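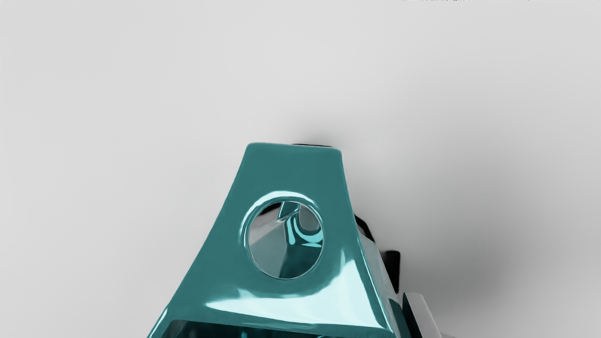 Ticket: Home page takes forever to load, photos sideways on phones
Site: Trirkbridge Pottery Guild
Opened by: Samah Farouk
Picked up by: Karabo Moodley
Status: Resolved (one bit still being watched)

Hi all, Karabo here. I'm keeping my notes in the ticket this time so Taha can pick it up if it comes back while I'm away. Sorry in advance for the rambling!

Samah wrote in that the home page was crawling and that a bunch of gallery photos had gone sideways on her phone but looked fine on her laptop. I could reproduce the slow part straight away. The sideways part I couldn't, until I borrowed my partner's old phone, and there they were, a whole row of vases lying down.

First thing I tried was clearing the cache in Mikivora (that's the gallery plugin, for anyone new). No change. Then I switched off the slideshow and the page got a bit quicker but was still nowhere near right. Put the slideshow back on.

Next I went into the media library and sorted by size. 1,327 files in there, and 74 of them were full-size originals that had never been shrunk. They'd all gone up in October, which lined up with when Samah first noticed the trouble. I asked Ayman what changed in October and he said that was when we moved hosting over to Jukby. So I figured the resize job hadn't survived the move, and sure enough it was sitting there disabled in the scheduled tasks. Would've been nice to check that first - oh well.

Turned it back on and ran it by hand. It got through 20 files and died with a memory error. Ran it again, same thing, next 20. I could have sat there clicking all afternoon but I asked Jukby support to bump the memory limit instead and they did it in under an hour, which was a pleasant surprise. After that it chewed through the rest in one go.

While I was in there I tested the new thumbnail settings on a few entries at different widths, and the crop and colour both came out fine.

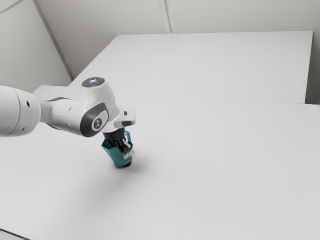

Teal pitcher on a pale tabletop, white robot arm at left.

Now the sideways business. The rotation info was being stripped out before the photo got turned, so some phones showed it the way the camera was held. There's a tick box in Mikivora called "apply rotation on upload" and it was off. I ticked it, re-uploaded one of the sad vases, and it stood up properly on the old phone. Corina went through the other sideways ones on Wednesday and re-uploaded them from her originals. Thank you Corina, I owe you a coffee.

Samah checked at 4:30 and says the home page now opens before she's finished putting her glasses on. Good enough for me!

Still to watch: the resize job is set to run overnight, and I'd like to see it finish by itself a few times before I trust it. Taha, if it fails, the log is under Tools, then Scheduled, and the line you want is the last one in red. Please don't delete the originals folder yet, Ayman is still copying it over to his backup drive.

Leaving this as resolved. Just reply here if anything looks funny and it'll reopen.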